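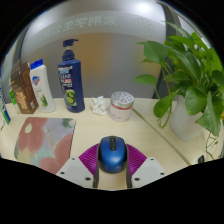

Blue mouse, flowery mat, pump bottle. Desk sort-out, day one.

Right, so I've decided the desk gets sorted this weekend and I'm posting as I go, so I can't quietly give up halfway like I did in September.

First up, the mouse. I love this mouse. Shiny blue top, black sides, a tiny little scroll wheel, and it shows every single fingerprint I've ever had. I wiped it over with a barely damp cloth and then a cotton bud down the sides of the wheel, and the stuff that came out of there… I'll spare you.

Wheel's much smoother now though! I'd been blaming the laptop for months.

The mat is staying, before anyone starts. Yes it's big blousy pink and red flowers, yes my sister says it looks like a guest bedroom. I got it from the Orkel clearance bin and it cheers me up on a Monday.

Does anyone know if you can properly wash a mouse mat, by the way? I've done mine in the sink with washing-up liquid before and it took ages to dry. Happy to be told I'm a monster.

The row of bottles and pots at the back is the real problem. They all came to the desk "just for now" and then they moved in. The navy pump bottle is allowed to stay within reach, everything else has to make a case for itself.

Someone asked about the table. Bare pale wood, and I dither constantly over whether to oil it. I had a Restix sample pot kicking around but I've never been brave enough to open it. I'd only spill it.

Tea break. I've been at this 86 minutes and the bit I've cleared is the size of a dinner plate.

Back! Went through the drawer next. 15 pens, and four of them write. Why do I keep putting the dead ones back?? I pick one up, it doesn't work, I put it back in the drawer. Every time.

Also found the receipt for my old Skititz keyboard and a loyalty card for Soltani, the sandwich place by the station, one stamp off a free lunch. So that's Tuesday sorted.

Rule for the next bit: if I haven't touched it since Christmas it goes in the box in the hall. The box in the hall then has to leave the house by Friday (this is where it went wrong last time, the box lived there until spring).

To the person asking if I use the mat on the left with my left hand: yep! Left-handed for the mouse, right-handed for scissors, no idea why.

Stopping there for today, my back's had enough. Bottles tomorrow, and then the cables if I can face them. Send me your cable tips please, I've got a whole carrier bag of the things and I'm scared to look in it.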